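The two-armed kitchen cell at the Greltus workshop is back in service after its yearly overhaul, with new gripper pads, fresh calibration and a rerouted set of cables. The work took place in July and was handled by Anance, the firm that looks after the cell under contract.

Both arms had logged 1042 hours since the last service. Technicians replaced the finger pads first, then set the closing force again on each gripper using ordinary tableware on the bench.

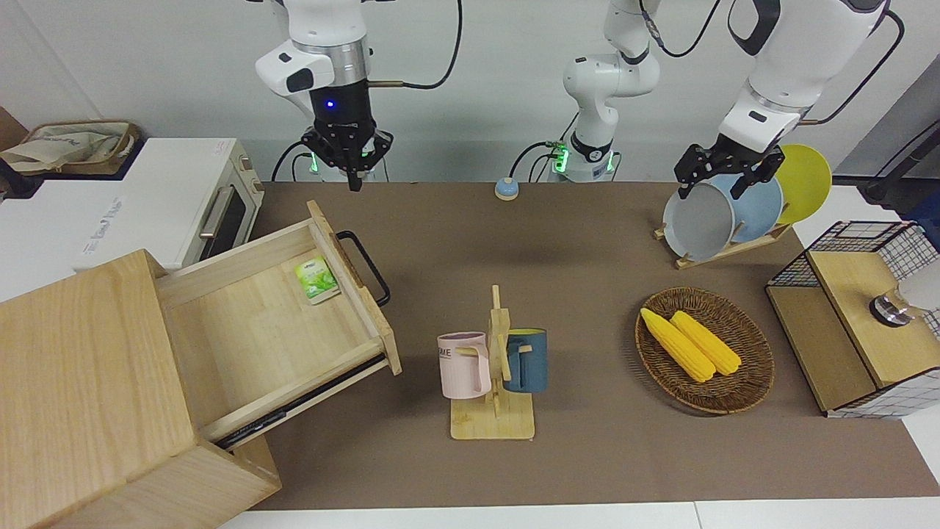

The old pads had worn smooth at the tips, and plates were slipping during longer runs. Under the new schedule, pads will be changed every 631 hours, and the closing force will be checked whenever a pad comes off.

Cabling took up most of the second day. The arms move close to each other over the table, and a cable with too little slack can pull at its connector when a wrist turns. Anance left 40 millimeters of extra slack at each wrist and swapped 2 connectors that showed wear. Each arm was then moved slowly by hand through its full reach before power was restored.

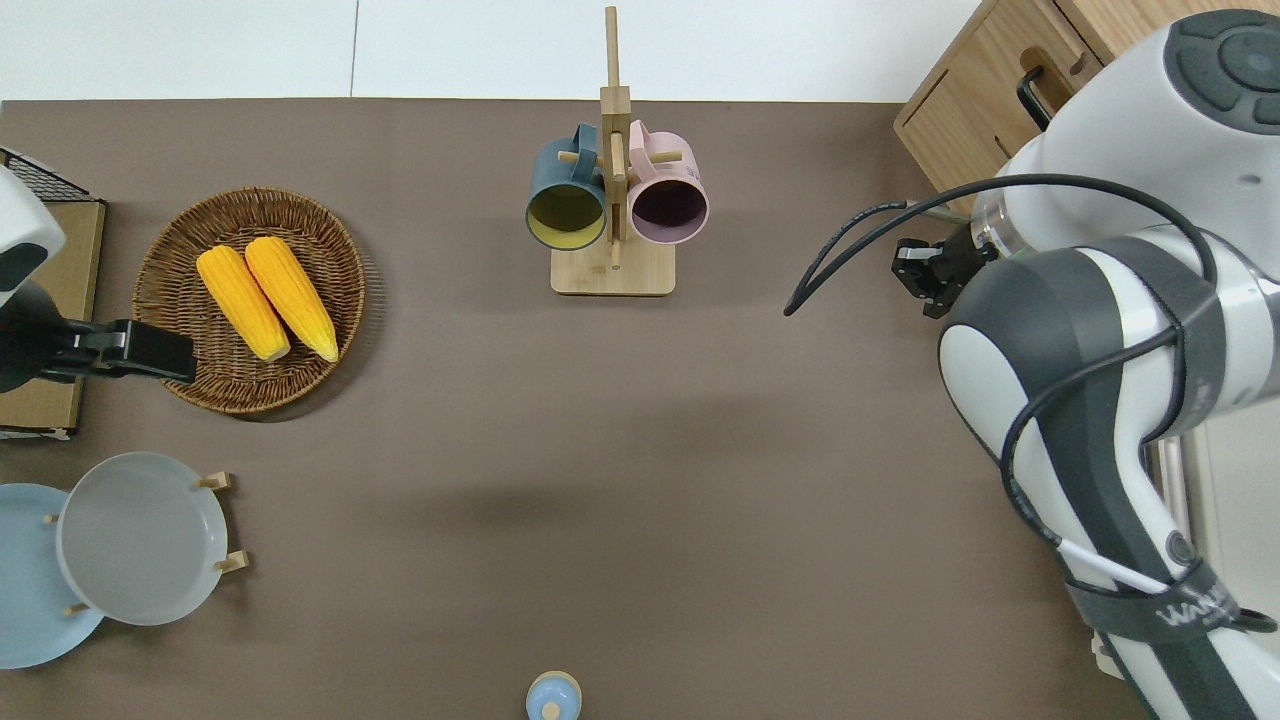 Joscha Hagedorn said the cable check ought to be done more than once a year, and that operators could manage it themselves at the start of a shift if they were shown what to look for. Greltus is considering the idea.

Spare pads and connectors are now kept on site. The next full service is due next July.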